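Mise à jour : 14 octobre 2026

« On m'avait promis que je porterais moins. Je porte autant »

Fredy Castaño démonte des ordinateurs chez Etunon depuis 7 ans. Depuis avril, il partage l'atelier avec un bras robotisé que la direction présente comme un collègue. Le mot le fait soupirer. « Un collègue, quand il n'arrive pas à attraper un câble, il le dit. »

Sur la brochure distribuée au personnel, on lit que la cellule peut traiter 300 unités centrales par semaine. J'ai demandé à voir les relevés. On m'a répondu qu'ils étaient « en cours de consolidation ». Castaño, lui, n'y croit guère : « Avec des machines toutes pareilles, peut-être. Chez nous, ça arrive cabossé, avec des vis qui manquent et des faisceaux bricolés par le client. »

Sa journée a changé, il le reconnaît. Il tournait entre 4 postes, il en tient 2. Il ouvre les boîtiers, les place, surveille, reprend la main. « Avant, je réfléchissais en démontant. Maintenant j'attends, et c'est plus fatigant qu'on ne croit. »

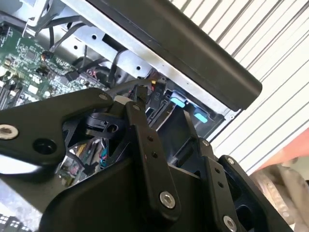 La pince au milieu des câbles, et la tour couchée sur la table à lattes. 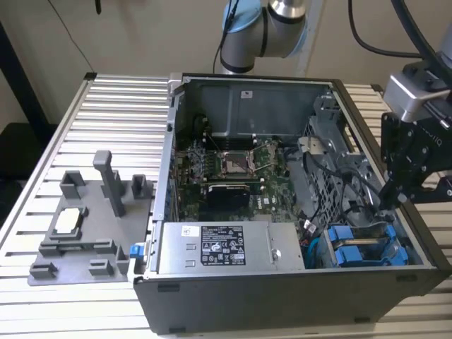
Jhosep Valderrama, responsable du projet, défend son choix sans s'énerver. Personne n'a été licencié, rappelle-t-il. Et les deux départs non remplacés ? « Ils étaient prévus. » Il parle de coupures aux doigts, de poignets usés, de gestes qu'on ne devrait plus demander à quelqu'un de cinquante ans. Sur ce point, Castaño lui donne raison. « Mes mains vont mieux. Mais j'aurais aussi pris des gants corrects et une pause de plus. »

La formation a duré une matinée. L'écran de contrôle était en anglais, le support technique passait par le bureau de Zapata. Quand je demande à Valderrama qui décide de la cadence, il hésite, puis répond : « On la fixera ensemble. » Castaño attend toujours la réunion.

Commentaires

mireille_b : Même discours chez nous à Rallavari, mot pour mot. La réunion, on l'attend encore.

Tonio : Un peu à charge, non ? Ceux qui ont mal aux poignets seront contents.

jp.atelier : Et la prime, elle est passée où ?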